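Open day at the Kindon transfer station, August 2019

Gladys Temba and I drove out on the Thursday to see how our kerbside recycling is handled. The tour cost $2 and took 40 minutes. We parked behind the Viver depot and walked in past the weighbridge, where each truck is weighed loaded and again empty.

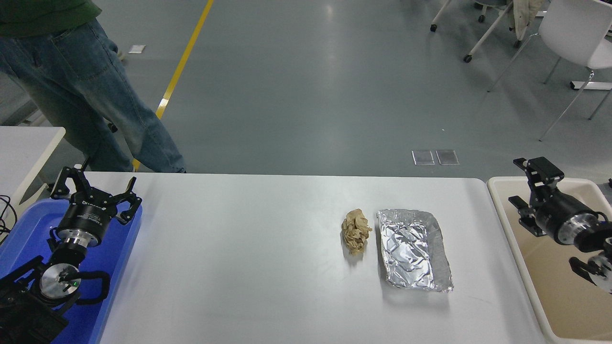
Paper and cardboard go to one side of the main shed and everything else to the other. Our guide said wet cardboard is the main nuisance in winter. It gets baled separately and fetches a lower price. Pizza boxes are fine if the cheese is scraped off.

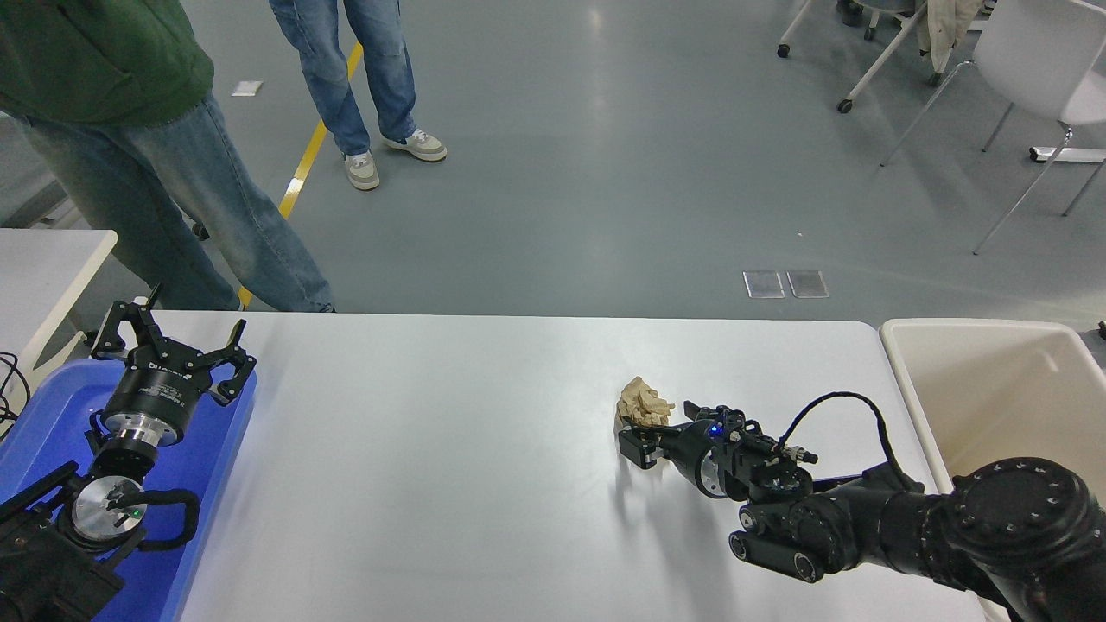 Crumpled tan material held just above the white table, and the blue tray on it.

Bales leave for the Jaber mill by road, usually before 7 in the morning. We watched the baler run twice from behind a rail. Ear muffs were handed out and needed.
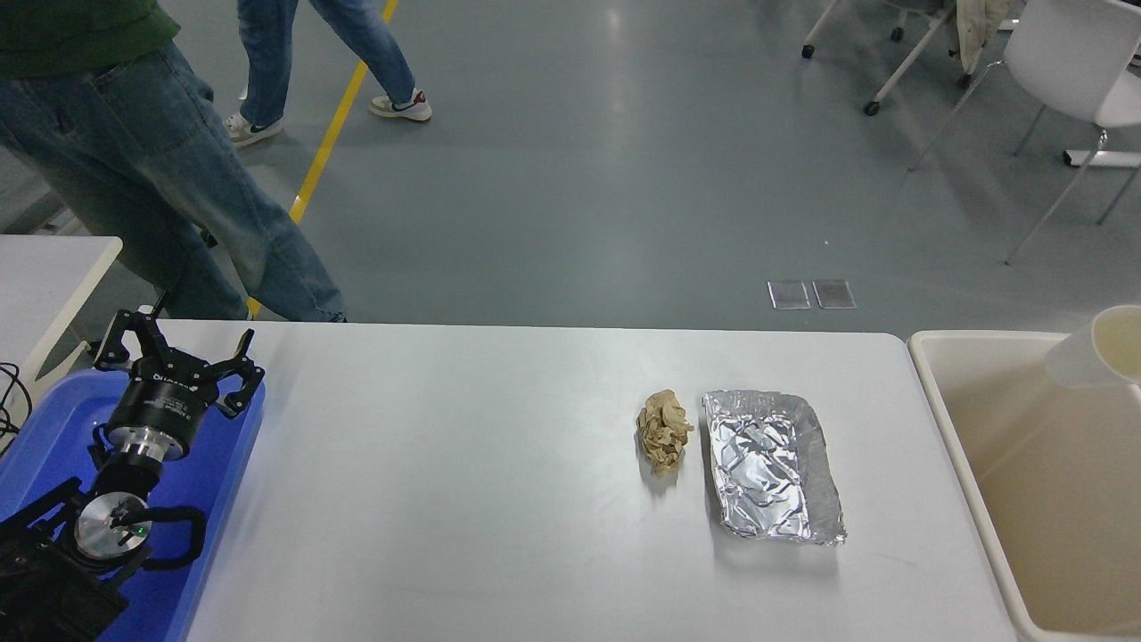 Foil came up in question time. Small bits fall through the screens with the broken glass, so the advice is to save them up and scrunch them into a ball. Trays should be rinsed first. Soft plastics still can't go in the yellow bin, though the Jillow shop will take them at the front counter.
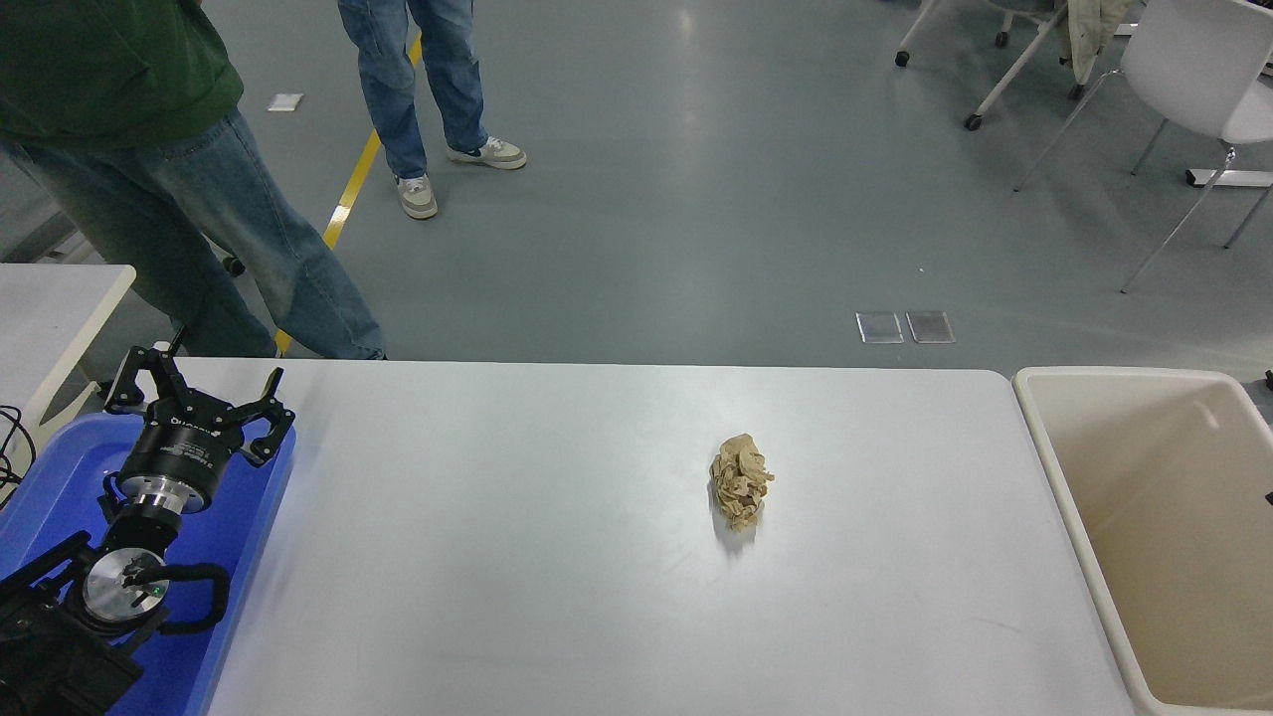 Crumpled paper on the table.

Morning tea was in the site office, with scones and an urn. The next open day is in February. Bookings are through the council desk and closed shoes are required.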